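Posted in November
By the Zunano Home Services hiring desk

Part-time laundry and tidying help wanted, Ginorby area

Zunano is looking for people to fold laundry and straighten up living rooms for families in and near Ginorby. Most of our households have kids in school sports, so expect a lot of jerseys, shorts, socks and towels. The work is steady and the hours are the same each week.

A normal visit runs from 3:30 in the afternoon until 6:00. You take the clean clothes from the dryer or the rack, sort them by family member, fold them and leave the piles where the family wants them. Many of our clients don't have a laundry room with a table, so folding gets done on the bed or the sofa. You need to be comfortable working on a low, soft surface.
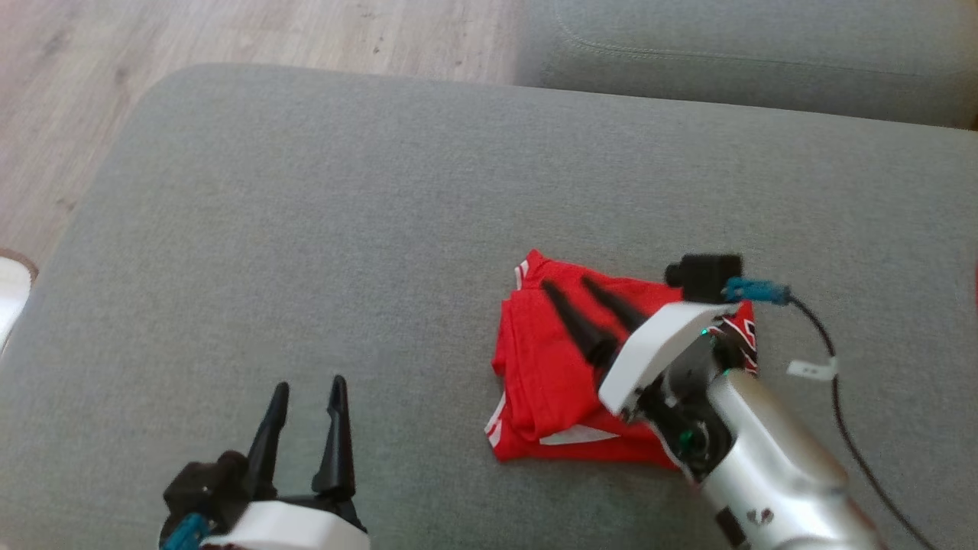 Shirts with printing are folded with the print on the inside. Shorts go in half and then in half again. We don't iron, and we don't wash anything by hand. After the folding you clear the floor, put shoes and slippers by the door, shake out the throw blankets and set the cushions straight. If you find money or papers in a pocket, leave them on the kitchen counter with a note.

What we ask for:

- You are 18 or older and can be on your feet for two hours
- You can lift a full basket, up to 30 pounds
- You have your own way to get to Ginorby and Ivosari
- You are fine with cats and dogs
- You can start within two weeks

Experience in a hotel or laundromat is useful but not required. New hires get 11 paid hours of training in our Ivosari office before their first visit.

We have openings for 15 to 25 hours a week. Pay starts at $19 an hour and is sent every other Friday - mileage between homes is paid separately. After 40 visits you move up to the next pay step. We run a background check on everyone we hire and we cover the cost.

To apply, stop by the office at 1964 Du Street, Ivosari, between 9:00 and noon. Bring a photo ID and the names of two people we can call. No resume is needed. We answer every application, usually within a week.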